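Flinlow Packing Kit – data card

Version dated 17/03/2025. Maintained by the Imstead bench group, Berkovport.

Summary
The Flinlow kit is sold as a ready-made set of bin-packing tasks for a single arm with a two-finger gripper. We bought it to see if it could replace our own Rashti task set. This card covers the recordings we made during the review, not the full kit.

Contents
581 episodes, joint states and gripper width logged throughout. 2 camera views per episode: one at the head, one fixed at the workspace. Text labels for each episode are in labels.csv.

Objects used
Orange, apple, yellow clamps, plastic storage box with separate lid. The kit's cloth items were left out of this release.

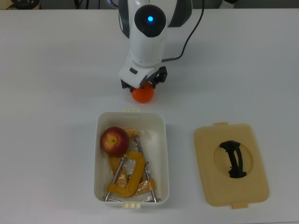
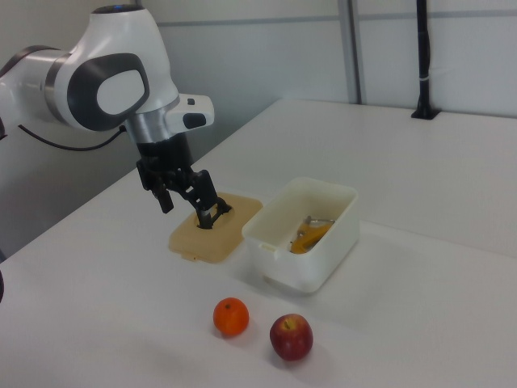
Storage box task: orange in the gripper (first), gripper at the opening in the lid (second).

Setup notes
White tabletop, even light. Start positions of the fruit, box and lid vary between episodes. The lid may be to either side of the box.

Known problems
– Clear plastic in the box throws off the depth readings. Treat those values as missing.
– From the fixed view the box walls can hide part of what is inside. Use the head view for checking contents.
– The first 100 episodes use an older gripper calibration – see calib_old.json.

Not included
Force data. The kit vendor lists it as an add-on and we did not order it.

Planned
A second release in June should bring the total to 1,000 episodes, with the cloth items added.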